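Call for Participants: Listening Habits and Popular Music in Adolescence

Mernwood Institute for Music Research 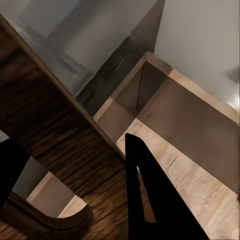
The Institute invites adults who regularly listened to recorded popular music between the ages of 12 and 18 to take part in an interview study. Participants will attend 3 sessions and complete a short written listening history. No musical training is required. Sessions will be held in English and recorded for transcription.

Participants will receive 4 concert vouchers on completion of the final session. Interviews will conclude in June.

Applications should be addressed to Hoi-yan Cheung, Study Coordinator, Room 476, and must be received by Dec 15, 2022.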